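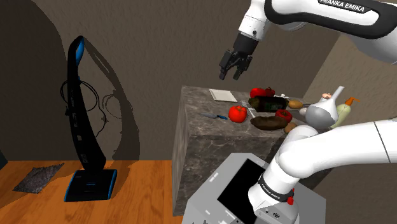

Dusora Evening Cooking Courses — Frequently Asked Questions

Do I need experience?
No. The beginner course starts from how to hold a knife. If you already cook at home every day, maybe the second level is more interesting for you.

How long is one lesson?
Three hours, with a pause of 15 minutes in the middle. We begin at 18:00 and we ask you to come a little before.

How many people are in a group?
Maximum 14. When a group is full, you can write your name on the waiting list.

What should I bring?
An apron, closed shoes and a box with a lid for the food you take home. Knives and towels are here.

I have an allergy. Can I join?
In most cases yes, but please tell us when you book. We cannot promise a kitchen completely free of nuts or flour.

Can I cancel?
Until 3 days before the lesson you get all the money back. After this we keep 40 per cent — you may also send a friend in your place, without cost.

Are there lessons in December?
Only in the first half of the month. The baking course with Sihan Peng is usually booked early.

Where can I park?
Behind the Zatley building, free after 17:00. The entrance to the school is on the other side, next to the bicycle shop.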